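Arlow Loose Work Shirt, White
Made by Skaltetti. Sizes S to XXL. Item 225.

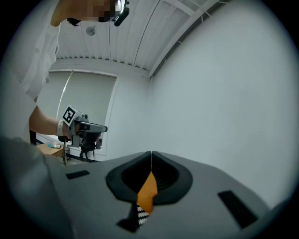
The Arlow in white, on the job and creased.

A white work shirt is an optimistic purchase, and we salute you for considering it. The Arlow is cut loose through the body and shoulders so you can lean over a bench, a sink or somebody else's mistake without the back riding up. It creases. We have had letters on the subject, and our position is that it's a shirt.

The buttons are small and sewn on with more thread than looks strictly necessary. Noreen Sheehan, our pattern cutter, lost one down a drain years ago and has held a grudge ever since. A spare is stitched inside the side seam, where you will forget it exists until the day you cut it off thinking it's a label.

Details
Fabric: cotton, midweight, prewashed
Fit: loose. If you're between sizes, take the smaller one
Collar: plain, lies flat on most necks
Pockets: none. Digby Donnelly kept leaving pens in the samples
Color: white. Also Timus (a gray) and Leclerc (a blue we argued over for most of May)

Care
Wash warm with other whites. Tumble dry low, or hang it up and let it sort itself out. Iron if you have guests. Bleach will turn the stitching yellow, so use an oxygen powder on stains and give it 15 minutes before you panic. Tomato sauce may need a second round and some acceptance.

Shrinkage
Very little, provided you read the part about low heat. Shirts returned in doll sizes will be admired and sent back.

Ordering
Single shirts ship in 5 working days. For crews and kitchens we can do up to 200 at a time, with or without a name over the chest. Please check the spelling before you send it - we embroider exactly what you type. Unworn shirts can be exchanged for another size. Embroidered ones are yours for life.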